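Prudberg Common Room: progress report to the Tagle Fund, August

Dear all at Tagle,

Thank you once again for your patience while we found our feet. The grant has now paid for nearly all of the furniture, and I am very happy to say that the big room at Prudberg has begun to feel lived in. We have had 141 people through the door since our last report, and on a busy Tuesday they do bring an awful lot of coats with them!

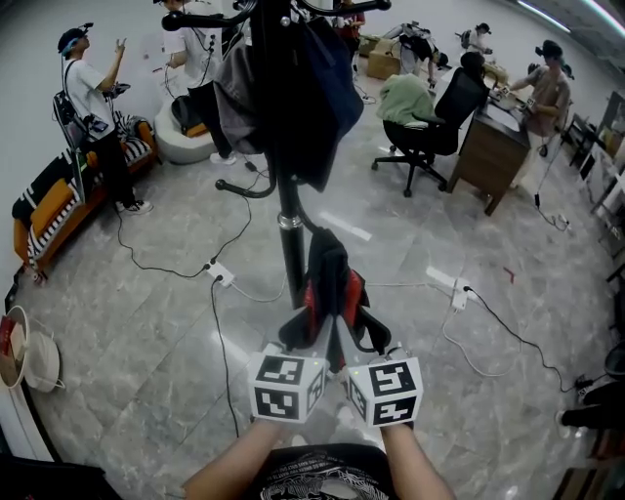 The coat rack in use, with the orange sofa along the wall.

The striped cushions are a great success (people will sit there long after they meant to go home), and the round white ottoman gets pulled about wherever it is wanted. There are still cardboard boxes to unpack at the far end, and Violeta Farías has promised to see to the shelves for them before the autumn.

The rack came from Filura and cost £57, well inside what we had put down for it. It takes bags and jackets as well as hats, though we would dearly like a second one, as the hooks fill up quickly.
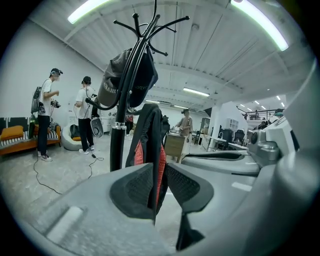

Caps on the upper part of the rack, with a jacket below.

We have £614 left in the furniture line. With your blessing, we should like to spend it on the shelves, the second rack and seven folding chairs from Tatelance, and I will send the quote over as soon as it reaches me.

With warmest thanks from all of us at Prudberg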